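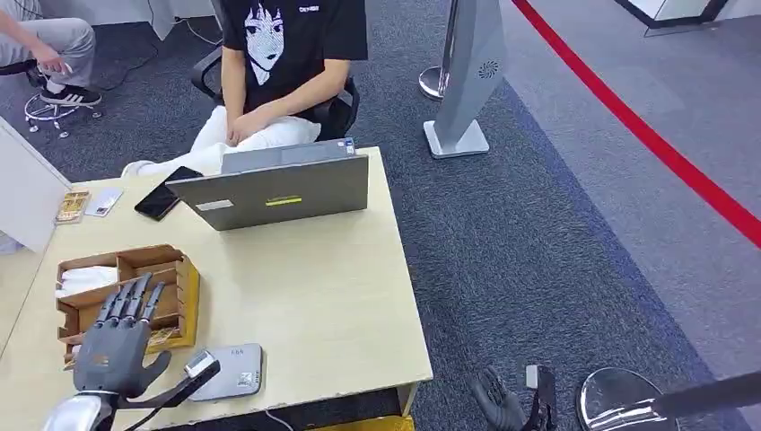
Carpet tile vs. sheet for a small office, static and caster wear

drestov_flr
Fitting out a rented unit, 432 square feet, one open room with desks on casters. Existing floor is a concrete slab with old adhesive residue. Landlord wants carpet of some kind put back. I have quotes for loop pile carpet tile and for glue-down broadloom from the same shop. Broadloom is cheaper on material, close to even once labor is in. Chairs will be used all day. Looking for input on wear under casters and on static in winter, when the humidity drops to 30 percent in there.

pilecount
Tile. Low loop, dense, solution-dyed nylon. Casters destroy cut pile and anything with a cushion back. When one spot goes bad you lift a tile and swap in a spare. Order 6 extra boxes from the same dye lot now, the match will be poor in two years.

Homumby
Six boxes is a lot of spares for that room. Two is plenty. Otherwise agree on the fiber.

I would not rule out broadloom though. We did a call center with direct glue-down and the seams held up better than the tile edges in the next building. Tile edges curl if the installer is cheap with the adhesive, and casters find every raised edge.

pilecount
Curling is a backing problem or a moisture problem. Has the slab been tested? On a slab with old residue I would test before arguing about anything else.

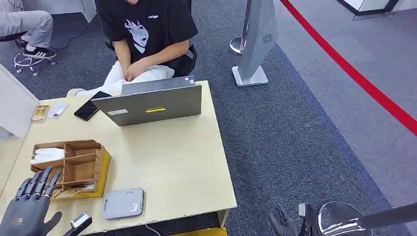 Also check the chairs themselves. Hard nylon casters are meant for carpet, soft tread is meant for hard floors. People mix them up constantly and then blame the floor. Small wheels dig in more than large ones at the same load.

drestov_flr
Not tested yet. The residue is black and brittle, the building is old. The shop said they would "skim over it."

yusof_subfloor
Stop there. Black and brittle in an old building can be cutback adhesive, and that can contain asbestos. Do not sand it or grind it. Send a sample to a lab first. Skimming over it may be acceptable depending on the product and your local rules, but you want the lab result in writing before anyone touches it.

Homumby
Seconded. Leave it covered in the meantime.

On static: look for carpet with conductive filament in the yarn, and ask for the step test number at low humidity. Topical sprays wear off where the chairs roll. A humidifier set to 40 does more for you than the carpet spec.

pilecount
Disagree on the last part. A humidifier in a leaky rental is a monthly cost and a maintenance item. Conductive yarn is paid for once.

Homumby
Conductive yarn does nothing for the chair upholstery, and that is where half the charge comes from when people stand up.

drestov_flr
Sample goes to the lab this week. The Grarness tile is on a 4 week lead time, so there is room to wait for the result – if it comes back clean I will run the moisture test next and post the readings.

yusof_subfloor
Post the test method with them. A surface meter reading on its own is not much use on an old slab.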